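Penodell Inn Settles the Matter of the Blanket

HILTBRIDGE, 15 August 2025

After a February of complaints and a summer of stalling, the Penodell has ruled on its blankets. They will be folded lengthwise into a long strip and laid across the bed. They will not be tucked, rolled, fanned or arranged to resemble a swan.

The inn, which has been putting up travelers on Kotian Street since 1926, sent the new bed-making instructions to its housekeeping staff this week. The document runs to 2 pages, one more than the inn's fire procedures.

"People have strong feelings about blankets," said Nithin Pinto, who manages the place and wrote both pages himself. "I didn't know that when I took the job. I thought they would have strong feelings about breakfast."

The trouble began over the winter, when the Penodell replaced its old flowered bedspreads with plain, pale duvets. Guests liked the duvets. They were less sure about the blankets that came with them, which arrived on the beds in whatever shape the person on shift preferred. One regular reported a different fold on each night of a four-night stay and asked at the front desk whether it was a code.

Others simply couldn't find the blanket. Several had been put away so tidily that guests spent a cold night within arm's reach of one, then mentioned it at checkout in the tone people save for checkout.

Pinto's answer was to try out a handful of arrangements in the upstairs rooms and ask guests to mark their favorite on a card. He left out 60 cards. Nine came back, and one of those was about the parking.
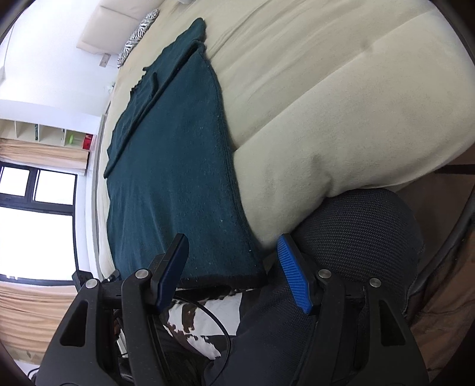

The strip won, if narrowly. Its supporters said they could see it from the door and pull it up without getting out of bed. The runner-up was a plain square at the foot, which tended to be on the floor by morning. A third option, draping the blanket over a chair, was dropped when it emerged that guests were treating the chair as a place for their coats and the blanket as part of the chair.

The instructions allow for some human weakness. The duvet may be left puffy. Staff are no longer expected to smooth out every crease, a practice Pinto describes as "a fight with a cloud," and a blanket that lands at a slant can stay at a slant. Lint is to be picked off within reason. The word "reason" is underlined.

Small patterned pillows are permitted, one to a bed. This was the most heavily argued clause. An earlier draft banned them outright, and the housekeeping team returned it with the paragraph crossed out and a zebra drawn in the margin. Pinto says he knows when he is beaten.

Not everyone in town is impressed. The Hokden Guest House, across the square, has tucked its blankets under the mattress for as long as anyone there can remember and sees no call to stop. A card in its front window now reads "Beds Made Properly." It went up the day after the Penodell's decision got around, and the Hokden says the timing is a coincidence.

Pinto has declined to put up a card of his own. He did walk over to look at the Hokden's, and stayed for coffee, and was shown a bed. He conceded that it was very tight. He also said it took him a while to get into it, and that he would have liked to be warned about his feet.

The new fold takes effect in all rooms at the start of next month. Guests who prefer another arrangement are welcome to make it themselves, and the inn asks only that they leave the blanket somewhere it can be found. Comment cards remain available at the front desk. Questions about parking should go in the other box.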